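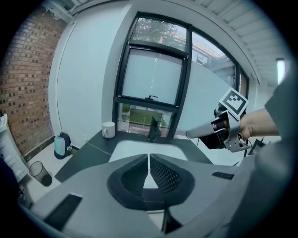
Ekaette Akinola paints the way some people cook for a big family, with every burner going and something always about to boil over. Her new show at Grument, a former feed store two blocks up from the river in Nellen, fills both floors with 145 small panels, and on the Saturday I visited I went around the whole thing twice and then (my feet were complaining by now) a third time, just for the greens.

She calls the series Zoduvon, after a word her grandmother used for the hour before supper, and you do feel a little hungry looking at it. Teapots lean into each other. A blue chair turns up again and again, sometimes so thickly painted that the legs cast real shadows on the wall. In my favorite, number 100, a bowl of plums sits on a striped cloth whose stripes wander off and become a road.

Akinola started with nearly 203 panels and painted over the ones that bored her, which she told me cheerfully while hunting for her glasses. "The old ones are still under there," she said. "They push."

The show stays up through July, and the upstairs room is best late in the afternoon.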